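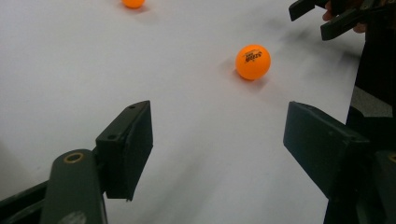 Sat 9 November. Bench 2, ball pick, both hand tools. Jaw width on tool A is dropping out again, same signature as in February: reading goes flat for a stretch, then jumps to the correct value with no ramp between. Two-person work today, me on A, Orestis Kontogiannis on B, orange ping pong balls on the white surface. The target ball has a small black printed logo on top, tilted, and the plan was to use it to tell whether the ball rolled before the pads closed. It is too small to read from behind the open fingers but good enough as an orientation mark. With A open and lined up on the near ball and B coming down from the right toward the same spot, the width on A should sit at its open value and stay there. It did on most runs. On the bad ones it froze open and stayed frozen through the close.

Consequence: the Rimudov controller replays the log, believes the jaw is open, and commands a travel it has no room for. Yesterday that dented a ball and tripped the current limit on the replay arm. No injury, no damage to the arm. Replay is locked out for all logs from tool A until this is closed.

What was checked, in order:

Supply. Steady at the connector with the jaw moving. Ruled out.

Cable. Flexed by hand along its full length with the logger running. Two dropouts, both with the bend within a finger's width of the strain relief. Could not get one anywhere else.

Cable swap. Put B's cable on A, ran 300 open/close cycles by hand. No dropouts. Put A's cable on B, dropout on cycle 145. So the fault follows the cable. I stopped there and did not finish the set on B.

Firmware. Not the cause, but it makes things worse. When a packet is missed the Patia board repeats the last good value and does not flag it. Kjell Öberg says this was deliberate, to keep the stream at a constant rate. Fine for display. For a log that drives an arm it is wrong. A stale value has to be marked stale.

Went back through the old logs looking for runs of identical width longer than 1000 ms while the fingers were plainly moving on video. Of 1540 episodes on tool A, most are clean, and the bad ones bunch up in the last two weeks. Have not separated them by operator. Iason Gkikas thinks left-handed use bends the cable harder at the exit. Plausible, not tested.

Also noted, separate issue: with both tools reaching for one ball, the pads can touch before either has contact with the ball. The width trace shows a small step that looks like a grasp. Do not confuse this with the dropout — the step has a ramp, the dropout has none.

Actions:
— A's cable cut at the connector and binned so it does not find its way back into the drawer.
— New cable with a longer boot. Toshio Nishimura is making up two, one spare.
— Stale flag in the packet, Kjell. Replay to refuse any log without it.
— Force limit on replay lowered until the flag is in. Value is on the board by the arm.
— Bad episodes moved out of the training set, not deleted. List is in the Choi folder.

Open: why the February repair held for as long as it did. That cable was resoldered at the connector, and the break today is on the other side of the strain relief. Either there were two faults or the first one was never where we thought. Cut-off end is in a bag on my desk, to be opened up Monday.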